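Notebook, textile bench, April, morning

Continued the wash test on the cotton blanket fabric from Bidmont. The question is still the same: why does the pink shade lose more color than the yellow one, when both are printed on the same base cloth. Last month I thought it was the water. Now I am less sure.

Batch 1109 was cut into strips and hemmed by hand, so that the edges do not open in the drum. I used the Plaro powder, same dose as before, and spin at 900. The small machine makes a bad noise at this speed. I put a folded towel under the left foot and the noise became lower, but please do not leave it alone while it runs.

After drying, the pink strips feel a little stiff. The yellow ones are soft like before washing. I rubbed both with white cloth and the pink left a mark, weak, but I can see it near the window. Under the lamp it is difficult to see, so from now on I do all the comparing at the window and before noon.

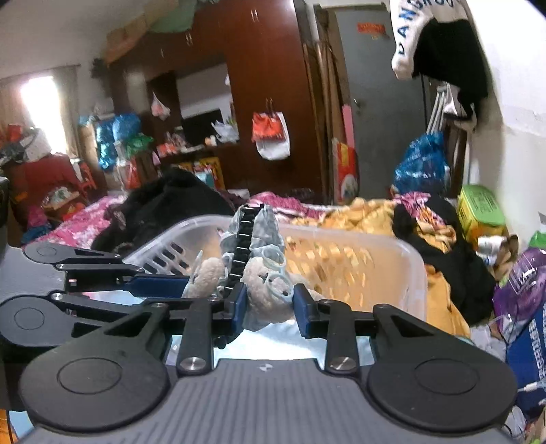 Filed under: Home textiles / Bedding and soft toys

The Kusari sample is a different story. It has a finish on the surface which the supplier did not explain, and water stays on it as drops for a long time. I wrote to ask what it is. Until they answer, it must not be washed together with the others, because the finish can move to them and then all the results are spoiled.

To do:
Repeat the rub test with damp cloth, 2 strips of each shade.
Wash cycle 9 for the pink only, without powder.
Order more white rubbing cloth from Roy, the close weave, the other one sheds.
Write the shade name on the hem with the laundry pen. The paper labels fell off again.

Strips are drying on the rack, pink on the top bar.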